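ok so the internet has been off in Brumport since Sunday night and I finally have a signal on the roof of my building, so you're getting all of it at once, sorry in advance

first thing you notice is the messaging apps. they go one by one. I was in the middle of a voice note to my sister, it got to the end and just sat there with the little clock. then the news sites. then Terkau, and that's when people came out onto the stairs

if you're not from here: Terkau is how we pay for everything. bread, bus, rent, the guy who fixes the gate. it lives on your phone and it needs data. my street stopped taking cash years ago because there was never any change to give

I had 40 in notes in the house, and that was only because it was in a winter coat. by Monday lunch I was the rich one in the building

the shop downstairs started a notebook. name, flat number, what you took. she's letting everyone run up to 60 and after that she says she has to think about it. I don't know what she does when her own supplier wants paying, because he only takes Terkau too
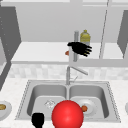
the provider (Nukero, they have pretty much the whole city) sent one text. it said "service is temporarily limited in line with a directive." that's the whole text. no word on which directive, who it came from, or when it ends. I've read it so many times looking for a second page

a friend who works on their phone lines says the staff got told the same thing we did, plus a script for angry callers. she had 11 people cry at her in one shift. she is not paid enough for this!!

and the government line on the radio is that it's "targeted." ok, targeted at what? the march was in the center on Saturday afternoon. I live an hour away by bus. my neighbor with the twins was not at the march, she was at home with the twins, and now she can't top up her electric meter

that's the bit that makes me maddest, the meters. they're prepaid, you buy a code through the app and punch it in. no app, no code, no lights. there's a window at the utility office where you can buy one in person and the line went all the way back to the Puma station by six in the morning. I know because I was in it

they closed the window at noon, by the way. ran out of paper for the printer. people who'd stood there the whole morning with cash they'd borrowed got told to come back tomorrow

somebody in the line had a radio going and a minister came on saying businesses were "operating normally." the whole line laughed, and then it went sort of quiet

now the useful stuff, for anyone in Brumport who can see this:
– SMS works, mostly, if you keep trying
– the old bank branch by the bus station is giving out cash but there's a daily limit and they want your ID card, a photo of it won't do
– if you have a prepaid meter turn the water heater OFF at the wall, it eats everything

I've seen people say just use a VPN. that was fine for the first few hours when it was only certain sites blocked. you can't VPN out of having no connection at all. I'm getting one bar up here and it drops whenever the wind changes (I know that's not how it works, let me have it)

and look, I didn't have strong feelings about the march. I thought some of the demands were fair and some weren't. but I've got plenty of feelings now, and so does everyone else who stood in that line. if the idea was to calm people down I'd love to know who signed off on it

battery's at 5 percent so that's me until I find somewhere to charge. if you're abroad and have family here, send them a plain text. they'll get it eventually, and it's really nice when one comes through

edit – my sister got the voice note!! two days late and all she said was "ok"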